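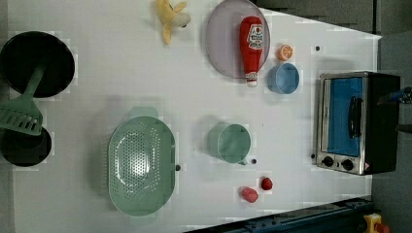
What is in the Plesau recipe set?

The set holds 539 home recipes, typed up from handwritten cards and saved as one plain text table. Each row is one card.

Version and contact

Last updated 6 Jul 2018. Maintained by Yaqin Song. Send corrections through the issue tracker with the card number in the title.

Files

recipes.csv – the main table
ingredients.csv – one row per ingredient line, linked by card number
units.txt – the list of units and how they were normalized
CHANGES – what moved between versions

Columns in recipes.csv

card_id: a number, never reused
title: as written on the card, spelling kept
box: Badley, Gruvel or Long, after the family the box came from
course: one of six values, assigned by hand
servings: blank if the card doesn't say
method: full text, line breaks replaced with a vertical bar
notes: anything in the margins or on the back

How the cards were typed

Every card was typed once and then read back against the original by a second person. Spelling mistakes stay in the title and method columns. In ingredients.csv they are fixed, so "tumeric" and "turmeric" count as the same thing there. Words that couldn't be read are marked [?]. Most of these are in the Gruvel box, where the ink has faded and a few cards were stuck together.

Oven temperatures are copied as found. Many cards say only "hot oven" or "slow oven", and no number was filled in for those. 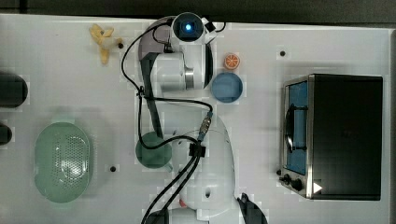
Units were harder. "A teacup" and "a cup" are kept apart in units.txt, and so are "a knob" and "a lump" of butter. If you want to convert to grams, do it in your own copy and say which table you used. An earlier version had a grams column, but it was dropped in April after some 100 rows were found to be wrong.

Known problems

The Long box has several cards with the same title and slightly different amounts. They are separate cards and should not be merged.
Course labels for breads and cakes overlap. Banana bread is in both.
Cards 1 to 200 were typed before the notes column existed. Margin notes for them are being added slowly.
Fractions are typed as 1/2, 1/4 and so on. Some spreadsheet programs turn these into dates when the file is opened – import the column as text.

Use

Free for any use with credit to the Plesau recipe set. The recipes haven't been tested, and the canning and pickling cards are old. Check a current guide before following them.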